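**Ticket : commande bloquée dans la boutique Kuvel**
Ouvert par : Noreen Bangash
Suivi : Adeel Sial
Priorité : haute

Mardi 1er octobre 2024, 9 h 10 – Noreen

Bonjour, depuis ce matin le panier refuse les commandes de vaisselle en plastique au-dessus de 100 pièces. Le client Hoarau veut 600 bols et il reçoit le message « quantité non disponible ». Pourtant le stock affiche 4000.

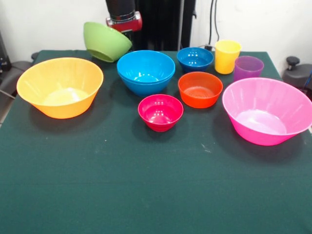
J'ai vidé le cache et essayé avec un autre navigateur, le résultat est le même. Avec 5 pièces, la commande passe bien.

9 h 45 – Adeel

Merci pour les détails. Est-ce que le client est connecté avec son compte professionnel, ou comme visiteur ?

10 h 05 – Noreen

Compte professionnel. J'ai vérifié avec lui par téléphone.
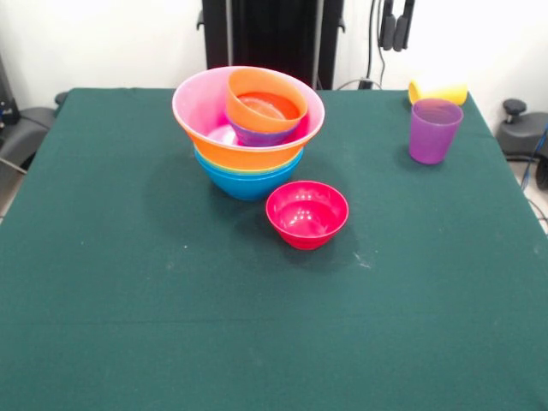

Il demande aussi si on peut garder le tarif de janvier, mais cela est une autre question – je la transmets à Khurram Lodhi.

11 h 30 – Adeel

J'ai trouvé une règle dans le module Zovlow : la limite des visiteurs s'applique maintenant à tous les groupes. J'ai corrigé le groupe « pro » et relancé l'indexation. Pouvez-vous refaire le test ?

11 h 50 – Noreen

Le test est bon, 600 pièces acceptées. Je laisse le ticket ouvert jusqu'à la confirmation de Hoarau.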